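Inicio / Opinión / Automatización

La norma que falta está en la mesa

Llevo años leyendo reglamentos sobre robots y casi todos hablan del robot. Hablan de su velocidad, de su fuerza, de la distancia a la que debe detenerse si alguien se acerca. Me parece bien. Pero buena parte de lo que hará un robot dentro de dos años se decide antes, cuando una persona repite una tarea con pinzas en las manos para que quede registrada, y sobre ese trabajo apenas hay reglas escritas.

En el taller de Tirville, donde colaboro desde abril, se graban tareas de clasificación: coger una pieza pequeña, llevarla a una casilla, soltarla y volver a la posición de partida. Una tanda completa son 400 repeticiones. Quien no lo ha hecho piensa que es un trabajo descansado. A la repetición 152 la muñeca ya no gira igual y la pieza entra en la casilla de cualquier manera. El registro lo guarda todo con el mismo valor, el gesto limpio y el gesto cansado.

La primera regla que yo pediría es sobre el tiempo. En Tirville trabajamos por bloques y hay una pausa fija entre uno y otro, se haya llegado o no a la cifra prevista. Cuando empezamos, la pausa la decidía cada cual, y la gente tendía a saltársela para terminar antes. Una pausa que depende de la voluntad del que está cansado no sirve de mucho. Tiene que figurar en el procedimiento y alguien tiene que hacerla cumplir.

La segunda es sobre el punto de partida. Antes de cada repetición las pinzas deben volver a una posición conocida y la mesa debe estar como dice la hoja. En el proyecto Skadholm se perdió una tanda entera por no hacerlo: cada operador colocaba la bandeja donde le venía cómodo y luego no hubo forma de saber qué variación era deliberada y cuál era descuido. Que la bandeja cambie de sitio puede ser útil, siempre que el cambio esté previsto y anotado.

La tercera es la que más discusiones provoca. Los fallos se guardan. Si la pieza cae fuera, se marca la repetición como fallida y se sigue adelante. Borrarla deja una colección muy bonita en la que nada se cae nunca, y quien la reciba no podrá saber cuántos intentos costó. Hay clientes que prefieren no verlos. Güler, que nos encargó dos colecciones, los quería fuera al principio y ahora los pide en carpeta aparte, con su etiqueta.

Podría añadir otras cosas, como el estado de los cables, que deberían revisarse al empezar el turno, o la altura de la mesa, que casi siempre se ajusta al primero que llega. Pero prefiero 3 reglas que se cumplan a un manual que nadie abre. 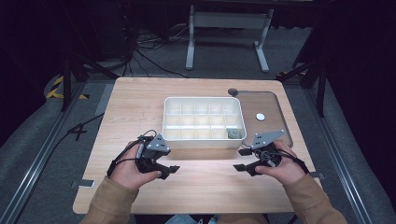
Una tarea así parece demasiado simple para necesitar reglamento: una bandeja blanca con casillas, una pieza pequeña y una pinza en cada mano. Precisamente en lo simple es donde cada uno improvisa. Morkcombe respondió a un borrador de este texto que las reglas fijas matan la variedad, que un robot entrenado con gestos idénticos se bloquea en cuanto algo se mueve un palmo, y que antes de escribir normas habría que preguntarse quién las va a pagar, porque cada pausa y cada fallo guardado son horas que alguien factura.

En lo primero le doy parte de razón. Una norma mal redactada puede acabar exigiendo que todos muevan el brazo igual, y eso sería un error. Lo que propongo deja libre el gesto y fija lo que lo rodea: cuánto se trabaja seguido, desde dónde se empieza y qué se anota. Dos personas pueden coger la misma pieza de formas muy distintas y cumplir las dos.

En lo del dinero no estoy de acuerdo. La tanda perdida de Skadholm también la pagó alguien, y se repitió completa. Las pausas habría que incluirlas en el presupuesto desde el primer día, en una línea propia, a la vista del cliente. Mientras no haya norma común, cada taller puede empezar por publicar la suya. La nuestra ocupa una hoja por las dos caras y está colgada junto a la puerta.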